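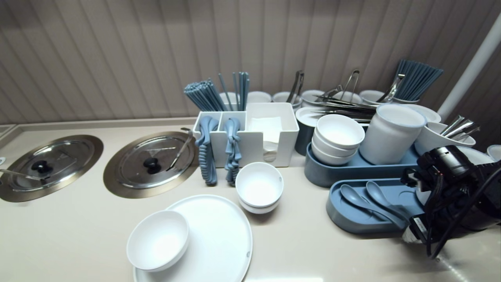
Changed the gripper cable on the serving counter cell on Saturday. Putting the notes up as posts so the next person doesn't have to ring me.

Background for anyone new: one arm, one counter, two soup wells with lids. It sets out bowls, plates and soup spoons, and puts things back on the trays. We call the cell Sopacua because that was the name on the crate and it stuck.

The fault was a gripper that stopped answering now and then, always with the wrist turned well over to the right. Restart it and it would be fine for an hour. Bindu Bhat logged it as error 803, which on our controller means lost contact with the tool.

I swapped the gripper first. Waste of a morning. Same error by lunch with the spare on.

What found it was holding the wrist still at the bad angle and bending the cable by hand, a bit at a time, from the connector upwards. It dropped out a hand's width above the plug. The outer sleeve looked perfect. One core inside had gone.

Changing it, in order:
Park the arm clear of the counter. Power off at the cabinet, key out, key in your pocket.
Take the wrist clamp off before you touch the plug.
Pull the plug straight. Don't rock it, the pins are thin.
Feed the new cable from the wrist end down to the base.

Leave more slack at the wrist than looks tidy. The old one was tied down tight and had to bend in the same place every time the hand turned. The new one hangs in a loose curve. It looks worse and I expect it to last longer.

The catch with slack is that it can snag. We have tongs and chopsticks standing upright along the back, and a loop of cable will find them. I ran the back row pick at 25 per cent speed with a hand on the stop and watched the cable the whole way. One touch on the tongs. Turned the clamp a little and ran it again, clear.

Svitlana Harasym asked why not move the tongs. Because people use this counter as well, and they put the tongs back where they like. The arm has to cope.

After that, the position check. Anything that comes off the wrist means you check. Ours is a bowl from the stack of white ones, set down on the round plate, picked up again, 40 times over. If it drifts towards the rim, redo the tool offset. It came out 6 mm off on the first go, which was me not seating the bracket properly. Cleaned the face, refitted it, fine.

Soup spoons next. They're the fussy ones. They lie low in the tray and the fingers have to come in nearly flat, so if the height is out at all you hear it tap the tray. Listen for that before you look at any numbers.

Wiped the counter down at the end. It's glossy, and a smear under the lights is enough to upset the camera when it looks for the edge of a plate. Plain damp cloth, then a dry one. No polish, please — we had a week of missed plates from polish in October.

Parts: the cable is the Jirkus one with the right-angle plug. The straight plug fits but sticks out and will catch. There's one spare left in the bottom drawer and I've asked Nicanor Yáñez to order two more.

Cable is on the monthly list now. Bend it by hand at the wrist with the tool live and the arm held, and watch the status light. If it flickers, change it that day.

Still to do: the label on the gripper needs checking against the spares sheet, as I put the original gripper back on and I'm not certain the sheet says so. Will look on the next shift.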